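## 11. Lighting your room and making your first render

By now you've got walls, a floor and a few pieces of furniture in Belex, and the whole lot probably looks a bit flat. Lighting is where a plan starts to feel like a place you could walk into, and it's great fun once you know which sliders matter! Set aside an evening for it if you can.

You'll need a saved project with at least one closed room. If you haven't drawn one, open **File > Sample projects > Lolladau**, a small ground-floor flat with a hall, and save a copy under your own name.

> **Caution:** Save before you change the lighting preset. Switching presets clears every lamp you have placed by hand, and Undo will not bring them back.

### 11.1 Choose a preset

1. Open the **Light** tab on the right-hand side.
2. Pick **Soft daylight**, **Evening** or **Empty sky**. Soft daylight is a lovely place to begin and forgives nearly everything.
3. Drag the compass until north points the right way for your home.
4. Wait for the preview to settle. The little wheel in the corner stops turning when it's ready.

If the room has no window, daylight has nowhere to come in and the preview will be dark. Add a lamp (see 11.2), or tick **Open ceiling** to let light in from above while you work.

### 11.2 Add lamps

1. Click **Add lamp** and choose Ceiling, Wall or Strip.
2. Click once in the plan to place it. Hold Shift to snap to the middle of the room.
3. Set **Strength**. New lamps start at 50, and most halls look good a little under that.
4. Set **Warmth**. Small moves make a big difference here, so go gently.
5. Repeat for any other lamps, then click **Keep**.

> **Note:** Strip lamps light in one direction only. The yellow arrow shows which way. If a strip seems to do nothing, the arrow is almost certainly pointing into the wall – press F to flip it.

Try turning lamps off one at a time with the eye icon. You'll often find that a room you thought needed four is happier with two.

### 11.3 Surfaces and the Sembiring library

Every surface in Belex has a colour, a grain and a shine. The free Sembiring library adds a big set of ready-made ones, and it's well worth the download.

1. Go to **Surfaces > Libraries** and tick **Sembiring**.
2. Leave the port at 1809 unless your network is set up differently.
3. Click **Fetch** and let the bar reach the end before you close the window.
4. Drag a surface from the list onto any wall, floor or object.
5. Open **Grain** to change the size of the pattern. Start at 1.0 and move in small steps.

White objects deserve a moment of their own. Pure white has no room left to brighten, so edges can vanish where two white parts meet. Bring the brightness down a touch, or choose one of the off-whites, and the shelves and corners come back beautifully. Rough surfaces are much easier: give them a light from one side and they nearly look after themselves.

### 11.4 Set up your views

A view remembers where you're standing, which way you're looking and how wide the lens is. You can keep as many as you like in a project.

1. Switch to **Walk** mode and move with the arrow keys.
2. Set **Eye height**. For a hall or a child's room, try something lower than your own eye level.
3. Adjust **Lens**. Wide suits small rooms; narrow suits single objects.
4. Click **Save view** and give it a name you'll recognise later.
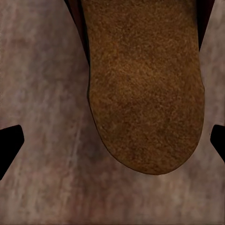
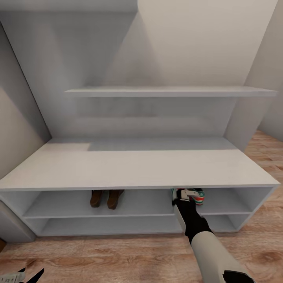

*Two rendered views. First: a speckled brown surface with a rounded end. Second: a white shoe bench in a light grey alcove, with a wooden plank floor.*

> **Note:** Belex does not stop you walking through objects. If the preview suddenly fills with one flat colour, you are standing inside something. Tap the back arrow a few times.

To change a saved view, select it, move to the new spot and click **Update**. Clicking **Save view** again makes a second copy, which is handy when you want to compare two heights.

### 11.5 Make the render

1. Select one or more views in the list.
2. Choose **Draft**, **Good** or **Best**. Do a Draft first, every time!
3. Pick a size. For screen use, **Medium** is plenty.
4. Choose a folder and click **Render**.
5. Leave the computer plugged in until you hear the chime.

> **Caution:** Best quality works the processor hard for a long stretch. Keep laptops on a firm, flat surface with the vents clear, and never render on a bed or cushion.

You can carry on drawing during a Draft or Good render. During Best, the drawing tools are locked, but you can pause at any point and pick up again from the same place, even after a restart.

### 11.6 Printing on a Siltton plotter

Large prints look wonderful pinned up in the room you're planning. If you have a Siltton plotter:

1. Choose **File > Print large**.
2. Select the plotter and the roll width.
3. Tick **Match screen colour** and print the test strip.
4. Compare the strip with your screen in daylight, adjust **Warmth** if needed, then print the full sheet.

### 11.7 If something looks wrong

| What you see | Try this |
|---|---|
| Bright specks in dark corners | Move from Draft to Good |
| Walls glow at the join | Close the gap with **Tidy walls** |
| Pattern looks huge | Lower **Grain** in small steps |
| Lamp has no effect | Check the eye icon, then the arrow |
| Everything is tinted yellow | Set **Warmth** back to the middle |
| Render button is greyed out | Select a view in the list first |

To put all the lighting back as it was when you opened the project, use **Light > Reset to saved**. Your views and surfaces are left alone.

Section 12 covers sharing a project with someone who doesn't have Belex installed.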